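Ticket: Lekota adjustable bench, wobble at the back foot
Opened by: Pravesh Nkuna
Assigned to: Sieglinde Diekmann, Lerport Fitness Support
Status: Waiting on customer

Pravesh Nkuna wrote:
Bought the Lekota bench in your clearance sale, assembled it per the booklet, and it rocks. The listing says "rock solid at every angle." Mine moves at all of them. I don't want to be told to tighten the bolts. I've tightened the bolts.

Sieglinde Diekmann wrote:
Thanks for getting in touch. Please loosen all four base bolts, set the bench on a flat floor, put some weight on the seat and then retighten in a cross pattern. Also let us know which backrest setting shows the most movement.

Pravesh Nkuna wrote:
So, tighten the bolts. Fine, I did it your way. Flat is a little better. At 30 degrees it's the same, and at 60 it's worse. I also tried it in the hallway in case you were going to blame my floor. Same rocking on the tile.
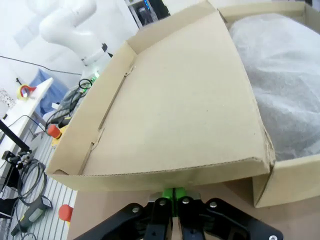 The other thing I'd like explained is the weight rating. The product page says 1,450 pounds. The booklet gives no number anywhere, and I've read it twice. Where does that figure come from? I'm not planning to test it, but when a sale item has a number that big next to the price I start to wonder who measured it.

Sieglinde Diekmann wrote:
I've asked our product team about the rating. On the wobble, some benches have the rear foot fitted upside down, as the two sides look alike. The side with the shallow notch should face the floor. Could you check yours?

Pravesh Nkuna wrote:
Notch is facing the floor. I laid a metal ruler across the foot and there's a gap at the left end I can slide a coin into. That's a bent foot to me. I'd like a new one, and I'd like it not to come out of the same batch.

Internal note, Ruan Baloyi:
Third Lekota rear foot from the Calletham warehouse. I'm not convinced by the notch theory. Two of the three had it on correctly. Pulling the clearance listing's weight claim until somebody can show me a test sheet.

Sieglinde Diekmann wrote:
A replacement rear foot, part 66, has been ordered at no charge. We can't promise a different batch, but Ruan will check it against a straight edge before it ships. Please reply once it's fitted.

Pravesh Nkuna wrote:
I'll reply when it's on. Leave the ticket open, please. The last store I dealt with closed mine the day the part shipped.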